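Visit to the dye house open day in Codutdale

In August I went to Codutdale to see the open day of Prosser, a small dye house that still colors finished clothes for other companies. My interest is black. I repair and re-dye clothes at home, and black is the color I fail with most often. The bus from Vorby takes 17 stops and lets you out across the road from the gate.

We were a group of nine. Our guide was Elis Kneath, who has worked in the building since leaving school. She started with the water. The town water is hard, so it passes through a softener before it comes near any dye. She showed us the test strips and let us smell the salt store, which smells of nothing.
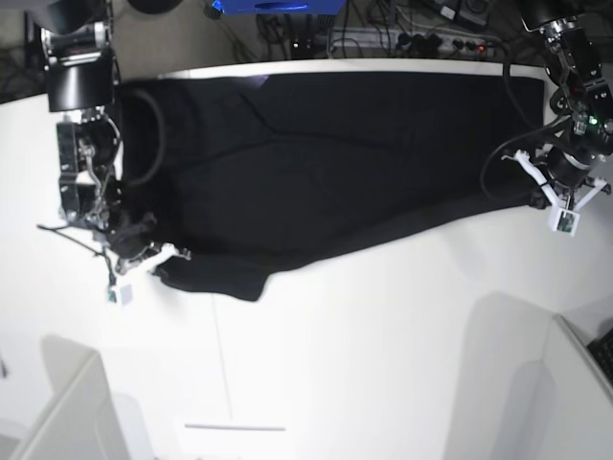
Black needs much more dye than people expect. For a medium blue, Elis said, a small scoop is enough for one load, but for black they weigh out several times more, and the rinsing takes most of the afternoon. Long pieces are the difficult ones. A black garment like the one lying along the white table can look even when it is folded, and only when it is spread flat do you notice the creases and judge if the shade is the same from one end to the other. At home I always checked my work on a hanger, in the evening, under a yellow lamp. I understand now some of my mistakes.

The biggest machine holds 310 liters. It was stopped for the visit, so we could put our heads near the door. After it we went up to the recipe room, where cards are kept in drawers by number. The newest card was 1,828. Each one has a piece of cloth stapled to it, and many of them are black, with names such as "Flereo black, warm." 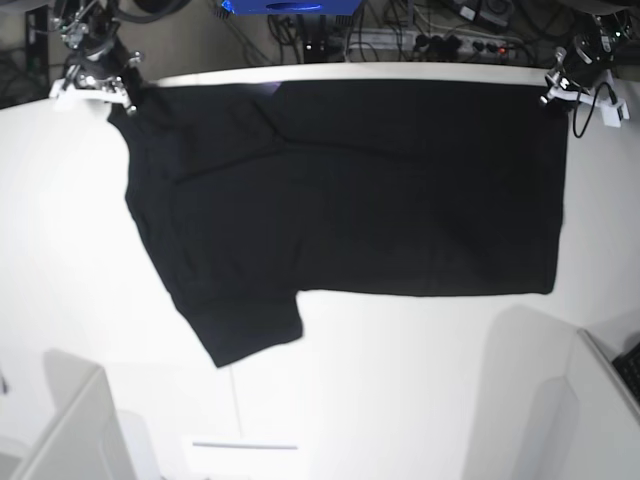 Cotton was the subject of the second talk, given by Tomos Nicholas from the finishing room. He explained that sewing thread is often polyester, and the usual cotton dye does not take on it, so a white shirt dyed black may keep white stitching. You should look at the hems first. On a T-shirt like the black one held out by its two upper corners, that means the end of the sleeve and the bottom edge. He also advised washing new black cotton inside out, in cool water, and not filling the drum.

I asked him about navy, because I own a coat which was sold as black and is clearly not.
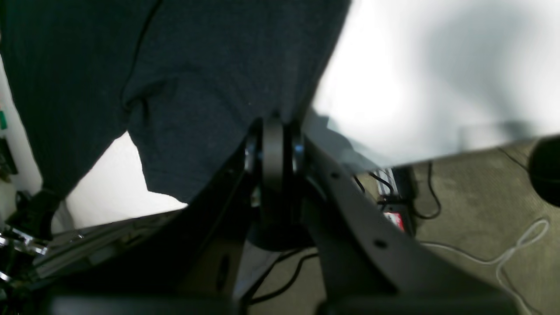 He laughed and said they receive this complaint every winter. His advice was to put the coat beside something truly black, near a window, before deciding anything. If it is wool, I should not try it in my kitchen.

The visit ended with tea and a table of remnants. I bought two pieces of charcoal cotton. The stairs to the recipe room are steep and there is no elevator, so ask at the gate if this is a problem for you.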